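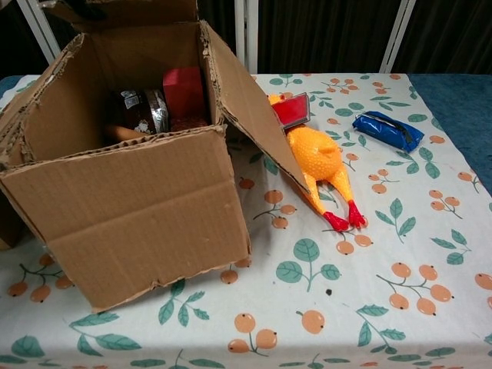
Figure 6.1 An open corrugated box on a table. The torn strip along the rim shows the fluting between the paper layers.

Chapter 6
Packaging and What It Costs

I used to skip the packaging chapter. When I was a student I figured a box was a box, and I wanted to get to pricing, where all the fun was supposed to be. Then I spent a September working in the shipping office at Zurnley, a small mail-order grocer, and I came home every night talking about cardboard (my family was very patient).

What got me was the returns log. We had 184 complaints that month, and 42 of them had nothing to do with the food. Crushed corners, split seams, lids popped open on the truck. The jam was fine! But people had paid for a gift, and a gift with a caved-in side doesn't feel like one.

So we'll start with the plain brown box. Corrugated board is a wavy sheet of paper glued between flat ones, and the waves do most of the work. They run up and down in the walls of most shipping boxes, like rows of tiny columns, and that's why you can stack them. Press on a wall from the side, though, and it gives pretty quickly.

Section 6.1 covers board grades and how to read a supplier's quote -- bring a calculator. In 6.2 we follow Neselance, a candle maker, as it picks between two box sizes and gets the freight bill wrong the first time. Section 6.3 is on damage rates and when a stronger box pays for itself.

Before you read on, find a used box at home and tear a strip off one flap. Sketch the edge in your notebook and mark which way the waves run. You'll need the sketch for Exercise 4.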